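Zunda Two-Arm Folding Kit, reviewed after two months of home use

Rating: 3.5 out of 5

I bought the Zunda kit to learn how a robot can fold clothes. It is sold by Hikach as a software and training package for people who already have a pair of small arms, so please read the list of supported arms before you pay. The box contains the license card, a printed guide of 50 pages, and a set of clips. The arms themselves are not included, and I think the shop page should say this in bigger letters.

The installation took me one evening. The guide is clear, except the chapter on calibration, which is translated badly and uses two different names for the same step. I wrote to support in Grutivdale and received a correct answer the next morning -- very polite, with a new version of the chapter attached.

For training, you show the fold many times by guiding the arms, and then the software learns from it. Zunda advises to begin with towels and I agree. Long sleeves are much harder. The guide wants the shirt to be placed flat before each attempt, with the sleeves in the same direction.

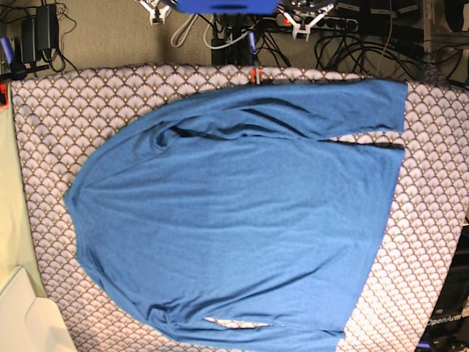

Long-sleeved blue shirt laid out on the mat, both sleeves toward the hem.

With towels I am satisfied. With long-sleeved shirts, 8 attempts from 19 gave a fold that I would put in a drawer. The usual mistake is that the fingers take two layers of fabric when they should take one, and then the whole shirt moves. Thin cotton is worse than thick cotton.

The other package I tried, Valderrama, was easier to install but it could not manage sleeves at all.

Good: fast support, honest guide, works well with towels.
Not so good: calibration chapter, price of the yearly license, cables everywhere -- plan more floor space than you think. An update for shirts is promised for November, and I will change my rating if it helps.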